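Unit 2: Contact faults in two-arm switch pressing

Case: in September the Troker cell logged 41 aborted presses in 647 attempts. The strip was unplugged for every run.
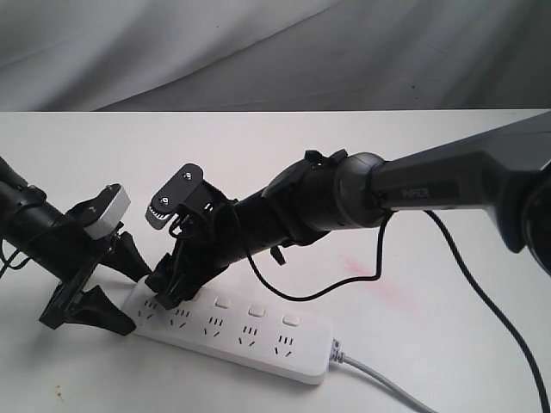
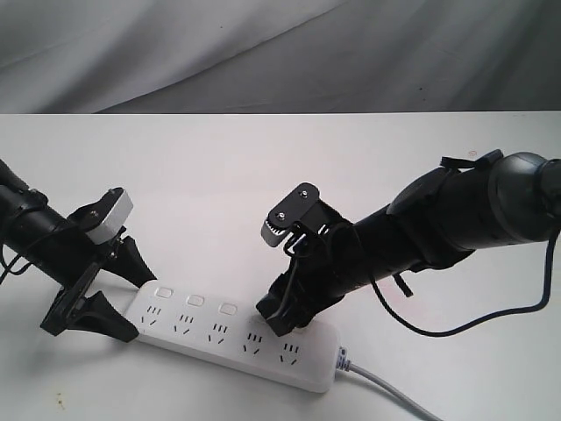
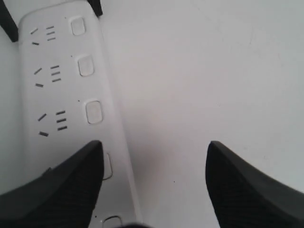
Acharya traced the aborts to the force threshold. The holding arm slid, the strip yawed, and the pressing finger met a socket edge. The controller read this as a completed press.

Before Lab 2, read the Bondden fault log, lines 1 to 3000.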